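Speaker notes: "What does a folding score measure?"
Monday session, 20 minutes plus questions

Slide 1. Start with the claim, quoted flat: a two-arm policy trained on 300 demonstrations folds garments "reliably." Pause there. Ask the room what they think reliably means. Someone will say nine in ten. Let them.

Slide 2. Credit first. Deok-su Na ran the trials, Rhun James did the scoring, and the Stiketti code is theirs too. I came in at the end to argue, and most of what follows is me arguing with my own coauthors.

Slide 3. The setup. Two arms, a pile of clothes, a gridded white surface. Say quickly that the grid is there for the people scoring and the policy gets no special input from it. Don't get drawn into camera calibration, we lose five minutes every time.
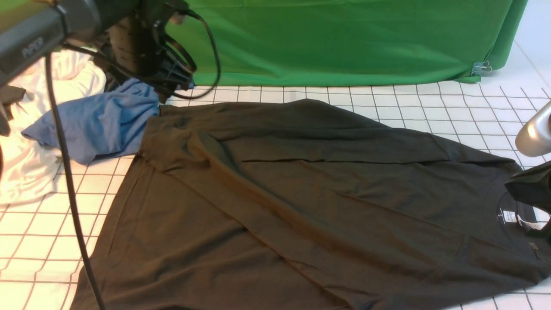
Black T-shirt spread on the grid, with a long fold still running across the upper part.

Slide 4. Go slowly. Our rule calls a shirt "flat" if its outline matches a template. A shirt can pass on outline with fabric doubled over inside it. Dark cloth makes this worse, as the ridge barely shows from overhead. Rhun rescored 194 starts by hand and disagreed with the automatic label often enough that I stopped trusting the first table. That table is still in the Alon preprint. Say so before somebody else does.

Slide 5. The wrist view. The Obeidat baseline drops it and we keep it, and we say keeping it helps. Does it? At close range two garments pushed together are mostly texture, hems and stitching.
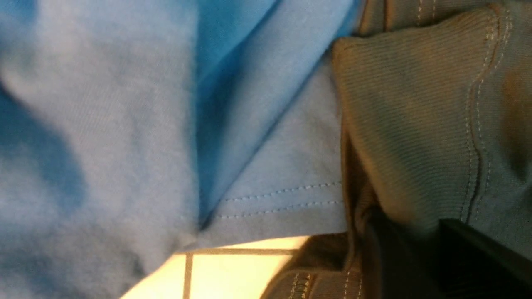
A person sorts that out from the seams. I have no evidence the policy does. When Deok-su blanked the wrist input on single-garment trials, the score hardly moved. With garments touching it dropped, which is the interesting part, but we only have 96 of those trials and they all come from the same small set of clothes. I would not put an arrow on a chart for that. (Skip the attention maps unless asked. They are pretty and I can't defend them.)

Slide 6. What counts as done. Under the Trarnex protocol a trial ends when the bundle fits inside a rectangle. A lumpy stack fits inside a rectangle. So does a shirt that has been squashed into one. We added a second check, layer edges lined up at the front, and the ranking of the top two methods swapped. Repeat that sentence, people write it down.

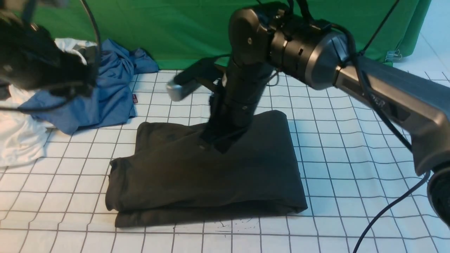 Would more demonstrations fix this?
More data may well raise the score, and we plan to go to 1,000 demonstrations, but a bigger number under the loose rule tells you little about how well the clothes are folded.

Slide 7. What I'd ask of the next paper, ours included. Publish the starting states. Report touching garments separately. Have one person who didn't train the policy score the final stacks. If time is short, drop the cost slide and leave the ranking table up during questions.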